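Old tower is getting one last job before I let it go. It did years at the front desk at Fairweather, and I've promised it to Aroha Grimshaw's kid for homework and a bit of gaming (nothing too wild!)

Side panel off, whole thing lying down so I can get at everything. Please lay yours down too, I beg you. I did my first one standing up on a kitchen chair and dropped a screw into the power supply.

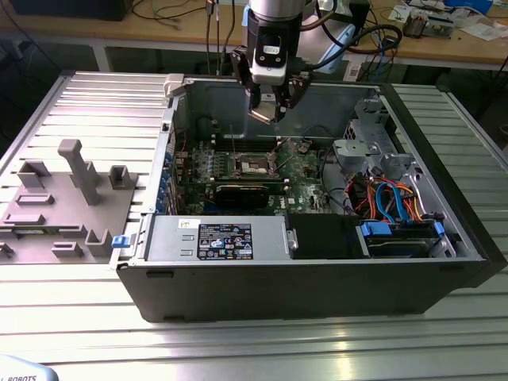

I'm leaving the graphics card and the hard drive alone, they both still do the job. Cables too, mostly. Those blue SATA ones can loop however they like, the lid goes back on and I never have to look at them again.

What it needs is a processor. Paid 44 dollars for a used one, and Trudy Rewi says I got robbed, but she also once paid 172 for a keyboard so I'm not taking notes from Trudy.

Socket's the part that makes me hold my breath. All those tiny contact pins - bend one and you've got yourself a very flat paperweight. Lever up, plate open, then look for the little triangle on the corner of the chip and match it to the board BEFORE you go anywhere near those pins.
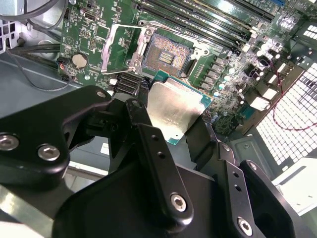
And no pushing! It should just drop in under its own weight. If it doesn't sit flat, lift it straight back up and check which way it's facing. All the force comes later, from the lever, and yes it feels like way too much the first time.

Thermal paste next, a blob like a pea, then the cooler. Does anybody have a favorite paste? Mine's from a tube I opened last July and I'm a little suspicious of it.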